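Hilo para quien se haya quedado sin horno grande y crea que ya no puede hacer pan. Se puede. Llevo desde febrero horneando hogazas pequeñas en un hornito de sobremesa y estoy emocionadísima, así que voy por partes 🧵

2/ La receta de partida me la pasó Milagros Ríos: harina, agua, sal y masa madre, nada más. Yo solo he reducido cantidades hasta que la pieza cabe sin tocar las resistencias de arriba. Mi masa final pesa 556 gramos.

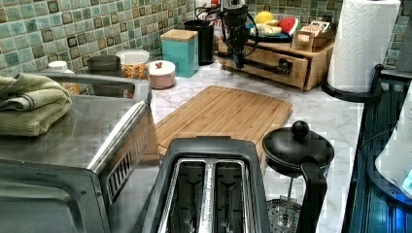 3/ Lo que más me costó fue la fermentación. En mi cocina hace frío y las primeras salieron como ladrillos. Ahora dejo la masa toda la noche en la encimera y la formo cuando ha crecido la mitad. Ni reloj ni nada, ¡la mano y el ojo!

4/ Harina: probé con una integral muy gruesa y se me abría por todas partes. Con mitad integral y mitad de fuerza queda una miga tierna que aguanta varios días. Si alguien hace centeno al cien por cien, que me cuente, por favor.

5/ El corte, uno solo y decidido. Nana Arthur hace espigas preciosas — yo lo intenté y parecía un mapa de carreteras.
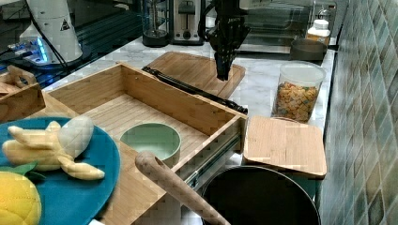 La tabla de bambú, al fondo de la encimera.

6/ Vapor: un molde metálico pequeño con agua hirviendo al lado del pan, los primeros minutos. Luego fuera el molde y a dorar. La corteza cruje al enfriarse y ese ruidito me sigue haciendo feliz cada vez 😍

7/ Y hay que esperar a que se enfríe. Lo sé, lo sé. La última la abrí caliente y la miga quedó gomosa, culpa mía. Edem Kpodo tuesta las rebanadas de esas y las frota con ajo, gran idea.

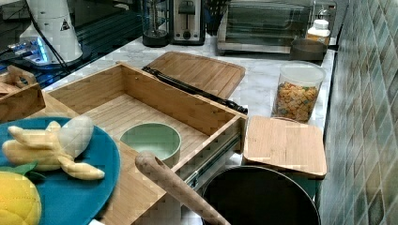

El bol verde menta, en su cajón.

8/ Llevo 8 hogazas buenas seguidas. Mañana pruebo con nueces y un poco de miel, que me lo pidió Şengül Toprak en el hilo anterior. Si sale, subo las cantidades. ¿Vosotros a qué temperatura termináis el horneado?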